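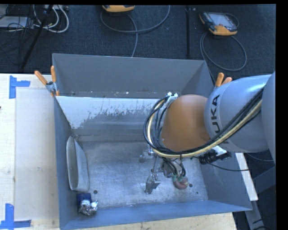 Por que os últimos itens de um contentor demoram mais a sair do que os primeiros?

Porque os primeiros estão por cima, apoiados uns nos outros, e os últimos ficam encostados às paredes e aos cantos, onde há pouco espaço para os agarrar.

Notas para a fala: O fundo do contentor
(Turno da tarde, sala 2. Quem vem do almoço senta-se atrás e eu finjo que não reparo.)

Abertura. Cumprimentar, agradecer à Yaneth Huamán pelo convite e pelo café, por esta ordem. Dizer logo que a palestra é sobre esvaziar contentores e que quem se enganou na porta ainda vai a tempo.

Deixar o slide do contentor no ecrã enquanto as pessoas se instalam. Dar-lhes tempo para olhar para o prato branco, oval, quase de pé contra a parede da esquerda. Perguntar quem aqui lava a loiça em casa. Os que levantarem a mão sabem que um prato nesta posição é uma pequena ofensa pessoal: a borda está virada para a direita, a parede é inclinada, e a mão que o for buscar tem de decidir por onde entra.

Depois apontar para o canto inferior esquerdo. Coisa pequena, amarrotada, topo azul-escuro a lembrar uma tampa, corpo prateado cheio de vincos. Uma garrafinha, talvez, ou qualquer coisa embrulhada. Pedir palpites à sala. Na Plunow responderam «o meu lanche», e eu continuo a usar a piada sem pagar direitos.

Primeira parte: paredes inclinadas. São óptimas para encher. Tudo escorrega para o meio, toda a gente fica contente, assina-se a guia. Para esvaziar, a mesma inclinação passa a servir de encosto. Contar o caso da Cuvport — 687 peças num lote misto, a maior parte retirada antes da pausa, e 11 que ficaram para depois da pausa. Esperar pelos risos. Se não houver risos, avançar depressa.

Citar o Eliécer Chambi, que lá esteve: «O contentor vazio é uma opinião.» Ele nega ter dito isto. Eu tenho-o escrito num guardanapo.

Segunda parte: os cantos. Objecto mole no canto é o pior dos casos. Empurra-se e ele muda de forma, puxa-se pela ponta errada e vem só a ponta. Regra da Deisy Llanos, que aprendi à minha custa: atacar primeiro o que está no canto, enquanto ainda há paciência. O prato pode esperar. Os pratos são vaidosos, deixam-se ver.

(Beber água. Da última vez esqueci-me e a terceira parte saiu em sussurro.)

Terceira parte: o chão. Voltar ao slide e mostrar os riscos e as marcas escuras no fundo de metal. Um fundo riscado confunde quem espreita de longe; já vi um colega da Emel tentar apanhar uma mancha durante mais de 4 minutos, com método. Não dizer o nome dele. Ele está inscrito para segunda-feira.

Falar também da fixação: os grampos de cabo laranja, dos dois lados da parte de cima. Quem nunca perseguiu um contentor pela bancada acha isto um luxo. Perguntar quem já perseguiu. Costuma haver duas mãos e um olhar baixo.

Exercício, se sobrar tempo: em pares, escrever a ordem por que retirariam os dois objectos e por que lado pegariam em cada um. O Paora Sheehan vai querer virar o contentor ao contrário. Deixá-lo explicar e depois perguntar-lhe quem apanha o prato.

Perguntas até às quatro. Devolver o comando do projector ao Yhon Rivadeneyra, em mão.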